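Home | Program | Speakers | Notes & Handouts | Contact

Speaker notes: Picking up the laundry, one pinch at a time
A look at the Rinon hand-held gripper kit
18 February 2026

Slide 1. Say hello, then get straight to it.

I've had the Rinon kit for long enough now to have opinions, and most of them are happy ones! I don't work for the company. I paid for the Hartley bundle myself (two grippers, the charger, the carry case and a year of the Jakier upload service) and it came to $1,498. The single-gripper set is $700, so do the math before you order, because the bundle is mostly worth it for the service.

Ask for a show of hands: who has recorded demos with a hand-held gripper before? If it's most of the room, skip slide 2.

Slide 2. What you do with it.

You hold the gripper, you squeeze, the fingers close, and the camera on top records what the fingers were up to. No arm, no safety cage, no booking time in the lab. You can sit down at a table in a home and do a chore the way you'd do it anyway. The recordings go up to Jakier, get checked, and come back as episodes you can train on.

Slide 3. Cloth. SLOW DOWN HERE, this is the part people came for.

Hard boxes are easy and I'm going to say very little about them. Cloth is where I fell for this style of tool. A soft thing lying in folds gives you a dozen places to grab and most of them are bad. You want a corner or a raised fold, you want to come in low, and you want both pads to touch at nearly the same moment. With the gripper in your own hand you feel when that goes wrong, and you fix it without thinking, and the fix gets recorded too. I love that!

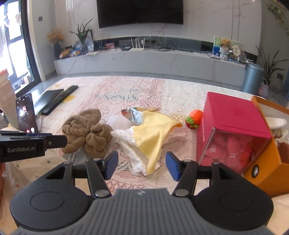

The other thing I've come to like is working in real rooms. We started at a bare bench and our first model was great at bare benches. So now the rule in our group is that the table stays the way the household keeps it. Patterned cloth, shiny wrappers, whatever is on it. Training on that is slower at first. I'd still do it again from day one.

Slide 4. Numbers. Keep it short.

Since August we have recorded 1,382 episodes, all household pick-and-place and folding. The service rejected 104 of them. Nearly all of those were my fault: moving too fast, or a sleeve over the lens. (Push up your sleeves. Seriously.)

Slide 5. What I'd change.

- Weight. Fine for a short session, tiring by the end of a long one. Switch hands.
- The trigger spring is stiff out of the box and loosens up with use.
- Upload over home wifi takes ages. Start it before dinner.
- The manual is thin on pad cleaning. A damp cloth works, lint is the enemy.
- Two-handed recording needs both grippers to sync first, and the beep that tells you so is much too quiet.

Support has been lovely about all of this, and the last update already fixed my biggest complaint, which was losing an episode whenever the battery ran down.

Slide 6. Before you buy.

Borrow one if you can. Viveck runs a two-week loan, you only pay shipping, and it's the full kit. Pick one chore, a soft one if you're brave, and record it every day of the loan. By the end you'll know if it suits your hands.

Demo if there's time: the dish towel fold. Gripper is charged, towel is in the tote bag. Offer people a try during the break.

Questions. Repeat each one into the mic.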